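4.3 Walking the Route Before the First Delivery
Damemdale Handcart Delivery - Set-up Guide for Route Holders
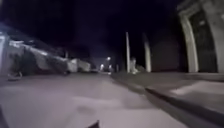 Figure 4. Street with curb and raised sidewalk on the right. Two utility poles stand near the sidewalk edge.

Before you take a loaded handcart on a new street, please walk the street one time without load. The purpose of this walk is to learn the curb, the places where you can stop, and the doors where you will deliver. Do it at the same hour as your future deliveries. A street at night is not the same street as at noon, and most routes in Damemdale are evening routes.

You will need:
Route card (blank side up)
Pencil
Tape measure, 5 m
Hand lamp with full battery
Chalk, white

Part A - The roadway

1. Stand at the beginning of the street and look along it to the far end. Write the street name and the direction of walking on the route card.

2. Decide on which side you will push the cart. Where there is a raised sidewalk on one side only, use this side for all stops.

3. Walk slowly and look at the surface. Dark patches can be a repair, a stain or only a shadow. From far away you cannot know which one. Go near and touch with the foot.

4. If the patch is lower than the rest of the surface, mark it on the card with the letter P.

CAUTION: Do not judge the depth of a hole by lamp light from above. Hold the lamp low, near to the ground, so that the edge of the hole makes a shadow.

Part B - The curb

5. Measure the height of the curb at each place where you want to stop. Put the end of the tape on the roadway and read the number at the top edge of the curb. Write it on the card.

6. Compare with the limit of your cart. The limit is printed on the yellow label under the handle. The small Candow cart and the big Candow cart do not have the same limit.

7. If the curb is higher than the limit, look for a lowered place and write its position. If there is no lowered place, the cart must stay on the roadway and the boxes are carried by hand.

NOTE: The side face of a curb is often in shadow and looks higher or lower than it is. Please always measure, also when you feel sure.

Part C - Poles and narrow places

8. At each pole, measure the free space between the pole and the wall. The loaded cart needs a free width of 700 mm. If the space is smaller, write N on the card and plan to pass the pole on the roadway.

9. When two poles stand near each other, treat them as one narrow place. Do not try to turn the cart between them.

Part D - Doors and gates

10. Find the door or gate of each customer. Large gates set back in the wall are difficult to see in the evening, so write something that helps you to recognize them, for example a pale pillar at the side or a band over the opening.

11. Look for the house number with the lamp. If you cannot read a number, do not guess. Leave the line empty and ask the route office.

12. Choose the parking place for the cart. It must be beside the gate and never in front of it - a gate can open to the outside without warning. Make a small chalk mark on the curb.

CAUTION: Always set the foot brake before you let go of the handle. A street which looks flat can still have a slope.

Part E - Returning the card

13. Copy your notes to the clean side of the card and sign it. Give the card to Lucero Huanca at the route office, or put it in the box at the Wunis depot. For questions on curb limits, please ask Thiện Từ, extension 2998.

14. Keep the copy in the pocket of the cart. Repeat the walk each March, and also after any road work on the route.

Section revised May 17, 2023. For loading the boxes, continue with section 4.4.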